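Science club places for the new term

November 20, 2022

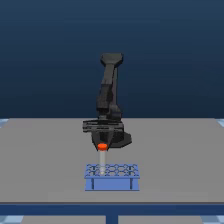

Booking is open for the after-school science club at Cusi Hall. We ran it for the first time in September and filled every place, so the room has been changed to the larger one upstairs, which seats 30. Children in Years 5 to 8 can join. Brothers and sisters may come together but each child needs a separate form.

Sessions run for 11 weeks, from 4.15 to 5.30. The first half of the term covers water: hardness, filters, and what lives in the pond behind the Skornutier allotments. After the break we move on to kitchen chemistry, with red cabbage, vinegar and baking powder. Please send an old shirt or apron, and tell us on the form about any food allergies. Safety glasses are provided.

The cost is £33 for the term. Families who need help with the fee can tick the box at the foot of the form and do not have to give details.

Delia Bratu is leading the club again. She would be glad of clean jam jars with lids, which can be left at the hall office in the mornings. More than 133 came in last time and most have now been used.

Forms are at the office and in the library. Parking behind the hall is for permit holders only, so please collect from the front gate.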